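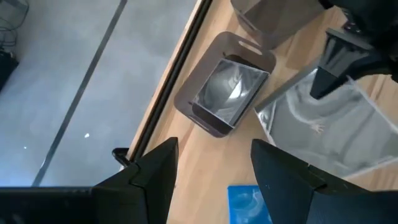 Progress report on the Strand kit review
12 June 2022

Hi all,

I promised you something shorter than last time, and I'm going to miss that by a bit, but there's plenty of good news so please bear with me!

Quick reminder of where we are. You're paying for me to find out whether the Strand two-arm kit from Zitel is worth buying for the packing benches at Undico, and whether the Prusex software that comes bundled with it is any good once you take it off the demo tasks. The job I picked is putting flat, shiny packages into plastic trays. It's dull work for people and surprisingly hard for grippers, so it seemed a fair test.

The setup is finished. The arms are on the wooden table we had already, which saved us buying the Zitel bench (their bench is lovely, but we didn't need it). I lost more time than I'd like to admit on cables. The kit comes with one length only, and it's too long for a table our size and too short to run around the back of the wall cabinet. I've asked Zitel whether they sell other lengths and they say they're thinking about it. Please put that down as a small complaint.

Now the part you care about. I've done two rounds so far, with 100 placements in each. One placement means a gripper picks up a package, carries it to a tray and lets go, and I only count it if the package ends up flat on the bottom of the tray without me touching anything. In the first round I had the speed set low and used the stock Prusex settings. Going in I was expecting a mess, and it was a good deal better than that, but too many packages came to rest with one side up on the rim of the tray. The software was quite happy to call those done. I wasn't!

For the second round I changed the release height and the angle of approach, and I wrote down every miss by type. Misses on the rim dropped a lot. What's left is mostly the software losing track of where the clear packages end. Anything see-through and glossy throws reflections all over the place, and the wrist camera seems to take a bright streak for an edge every so often. Solid-colored packages give it much less trouble. I've told Zitel and they've sent me a beta setting for clear plastic, which I haven't tried yet. I'd like to do it properly as a third round and not just fiddle with it on a slow afternoon.

A few things I like about the kit, in no special order. The fingers are big and blunt and I was sure they'd be clumsy with thin stuff, but they do fine as long as there's a little room next to the package. Swapping a finger takes a hex key and a couple of minutes. The manual is written by someone who has clearly used the thing, and teaching a new motion by hand is easy enough that I had a coworker from the packing side doing it before lunch (she has never touched a robot, and now she wants one).

And what I don't like. The two arms get in each other's way when both are reaching toward the same corner. Prusex is meant to plan around this, and it does, but it does it by stopping one arm dead until the other has cleared off. You can watch all your time savings drain away while it waits. The log files are also a pain. They're split by arm, and the clocks don't match, so I've been lining them up by hand. I've got 298 log files now and would really rather not do that again.

Money next. The kit came in on budget. I've spent 153 dollars of the extras on trays and spare finger pads, and I don't expect to need much more before the end. The one cost to watch is the Prusex license – it's included with the kit for now, but Zitel hasn't given me a renewal price in writing. I keep asking. If we're going to recommend this to Undico, they'll need to know that number up front, so I'd be glad if one of you could lean on our sales contact too.

Coming up, I'll run the third round with the clear plastic setting, then a mixed round where the trays aren't all facing the same way. After that I want to leave it going for a full shift with somebody from packing in charge and me out of the room. The final report is still due in October, and I see no reason to move it.

If you want my gut feeling today, I'd buy the hardware and wait on the software. Ask me again after round three. I'm happy to show it to anyone who wants to come by, just give me a day's notice so I can get the arms warmed up and find you a chair.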